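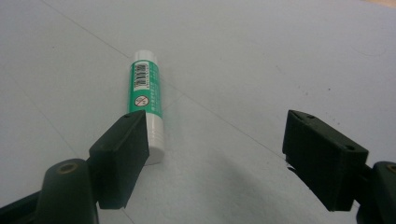
November, Platham bench, started 9:40 in the morning

Desk tidying again. I have been putting off writing this one up, mostly from wanting to think a bit first about what we mean when we say a machine can "clear a desk." The people at Fendville keep asking us for a yes or a no, and I keep giving them a long answer, so I may as well give it to the notebook too.

The glue stick is still my favorite thing on the list. It's round, it's light, it has a smooth label in the middle and ridges down at the twist end, and on a bare table there is nothing to stop it rolling if a finger nudges it before the other one gets there. A child picks one up without looking. Our Huletti policy, trained on 203 demonstrations, managed 4 clean pickups out of 40 tries when the stick lay at a slant, and I was fonder of those four than I probably should be.

What I'd like to try next is coming in wide and going for the ridged base — more to hold on to there, and less chance of smearing across the label. The trouble is that the pad hides that end of the stick from the camera on the way in, so the last bit of the approach is half guesswork. A slower close might help. So might a second view from the side, if Kamolrat can spare us one.

Chores verdict for now: I'd trust it with a sponge or a folded cloth. Pens and glue sticks, no, and certainly not caps. Putting the cap back on is a whole other season of work.

To do: get to 400 demonstrations before retraining, with more slanted starts. Wipe the table down, it's smudgy. Ask Fendville whether "tidy" means in the cup or just off the desk.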